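The Books on the Green Cloth

Our shared room at Taltgate has a brick wall, a shiny white floor and, until this March, nowhere to put books. People left them on the windowsill or took them home and forgot about them. We now have a shelf list with 42 titles on it, and we're sorting through the rest a couple at a time on a bright green cloth, so nothing gets mixed in with the other gear.

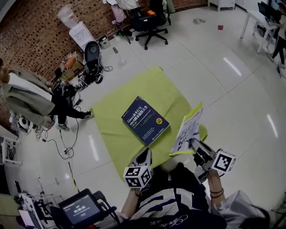

Words: Natnael Habte
Posted 1 Apr 2025

The dark blue book is a Chinese-language guide to the Linux command line and shell scripting. It's staying. The thinner one, with black line drawings on a white and yellow cover, goes on the list after it.

The sorting rule is simple. Anything with a cover still attached gets a number, and the number goes on a slip inside the back. Vojtěch Slanina writes the slips. He started at 600 to keep clear of the old Vostero numbers, which were never finished and skip all over the place.

Books in any language are welcome. We had been filing the Chinese titles separately, but people who read both kept having to look in two spots, so now everything is shelved by subject. Computing is the biggest section, then cooking, then travel.

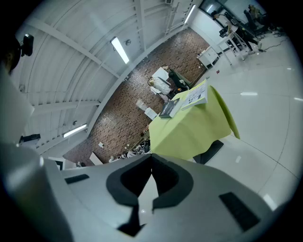 A dark book and a white booklet on the green cloth, with the tiled wall behind.

Booklets are harder to keep track of than books. They slip down behind the bigger spines and don't turn up again for months. For now they're going into a magazine holder at the end of each section, with the section name on the front. If you borrow one, please put it back in the holder and not flat on top of the row.

Hardcovers get the bottom shelf on account of the weight. Boxed items, such as card sets and small games, are listed at the back of the catalogue under their own heading. 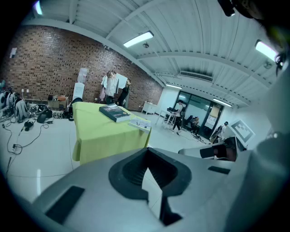 The catalogue itself is a plain spreadsheet, and there's a printed copy in a grey folder by the door. Slip number, title, language, subject, and a column for who has it out. Loans are for a month. If you need something longer, write your name in again on the next line.

Donations can be left with Vojtěch at the Tunumon desk. We can't take encyclopaedias or anything with mould on it.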